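3.2 Planning the equipment budget

When we first sat down to plan the Rivbridge collection, we made the same mistake that many small groups make, and we would like to set it out in some detail for anyone who is about to do the same. We priced the gripper tools and very little else. Our opening budget gave $3,000 to hardware for the whole spring, and on paper that looked generous, given that each hand-held tool is mostly printed parts and bolts that any decent shop can supply. We got two quotes, one from Gorkport and one from Stotine, and the difference between them came down almost entirely to shipping and to how spare fingers were packaged. Gorkport sold them in pairs, while Stotine would only sell a full set with the mount included. We went with Gorkport, and by the end of April our hardware spending stood at $2,828 – inside the limit, but with far less breathing room than we had hoped for.

What we had left out was the cost of working with clothes in ordinary bedrooms. Soft, padded garments are a large part of the Lu task list, and they ask more of the equipment than boxes or cups do. A quilted jacket left crumpled on a bed has seams running in several directions, a collar that folds over on itself, and a good deal of loose fabric between the finger and anything firm (see Figure 2). We wanted that kind of variety, and we would choose it again, but it meant buying more finger pads than planned and keeping a second tool charged and ready so that a session would not have to stop for a repair.

For a group starting fresh, we would suggest setting aside $1,000 of a budget our size for spares and replacements before ordering anything else, and treating that money as already spent. It is also worth asking each supplier how long a single replacement finger takes to arrive, and getting the answer in writing. Garments themselves were a minor expense for us, and we were glad to find that secondhand winter coats are easy to come by in spring, when the shops are happy to see them go. Storage was another matter, and we return to it in Section 3.4. 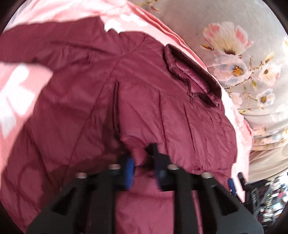
Figure 2. Garment task on a bed: hand-held gripper at the lower back of a quilted burgundy jacket.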